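Search this site
Enter keywords
Go

Reviews

Hofstetter Folding Voting Booth: Used for Two Local Elections

2025-05-22 | By the Local Government desk

Our township bought five Hofstetter tabletop voting booths last year, after the old aluminum ones had lost most of their legs. I have worked as a precinct judge for both elections since then, the August primary and the school bond vote this spring, so I have now set the booths up, watched people use them for a full day, and packed them away again. Other small jurisdictions are looking at the same model, and I was asked to write down how they held up.

The booth is a three-sided privacy screen made of corrugated plastic, with a writing surface that clips in at the bottom. It folds flat and ships with a carrying sleeve. The township paid $80 apiece. Full standing booths from the Nesstead catalog cost $200 each, and that was the whole debate at the board meeting. The members who wanted the cheaper ones argued that we already own plenty of tables. The members who wanted the standing booths said voters should not have to sit at a cafeteria table to choose a county commissioner. The vote was close and the cheaper ones won.

Setup is easy. The sides open, two tabs go into slots, and the writing surface drops on. A new poll worker did her first one without reading the sheet. The tabs are tight when the booths are new and you have to push hard, but they loosened up by the second election. One tab has a white crease in it now and I expect it will break eventually. Hofstetter sells replacement panels but not replacement tabs.

Privacy is good from the sides and only fair from behind. A tall voter blocks the view with their own back. A shorter voter, or anyone in a wheelchair, leaves a gap above the shoulder, and a person standing in line can see the ballot if the line runs that way. We turned the tables so the open side faced the wall and left enough room for a wheelchair to turn. Plan your floor before the doors open, as moving the booths with voters in the room is a bad idea.
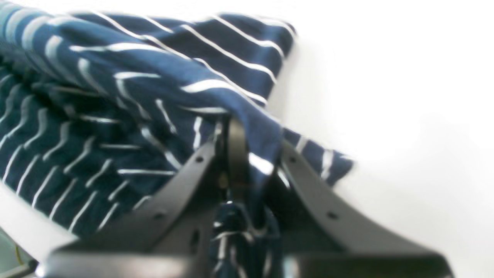

The writing surface is the weak point. It is smooth, and a paper ballot slides on it when someone bears down with a felt pen. In the primary we had three spoiled ballots where the voter said the paper had moved. For the bond vote I tried putting cloth under the ballots. A soft knit like the navy one with the thin white stripes grips well enough, but it bunches into folds the same way, and a pen goes straight through the paper wherever there is a ridge. We ended up with flat rubber shelf liner from the hardware store, cut to size. It stays put and wipes clean. For the price, a textured surface should have been included.

Lighting depends on your building. The panels are opaque white, and they throw a shadow on the ballot when the only light comes from the side. Our gym has overhead fixtures and was fine. The library annex was dim by late afternoon. Jesis makes a clip-on battery lamp that fits the top edge, and the annex borrowed two of them from the county. They worked well, though they have to be switched off by hand during slow periods or the batteries will not last until the polls close.

Storage is where the booths beat the old ones. All five fit on one closet shelf. The carrying sleeve is thin and the handle on one has started to pull away from the seam. We also have an older Ellari cardboard set as a backup, and those take up less room still, but they sag if the air is damp and I would not use them as the main booths.

I would buy the Hofstetter again for a small precinct with sturdy tables and decent overhead light. A place with long lines or a narrow room should look at the standing booths and find the extra money. Either way, order the shelf liner at the same time.

We use cookies to remember your settings and count visits. Accept | Manage choices

Get our local government newsletter. Enter your email address to sign up.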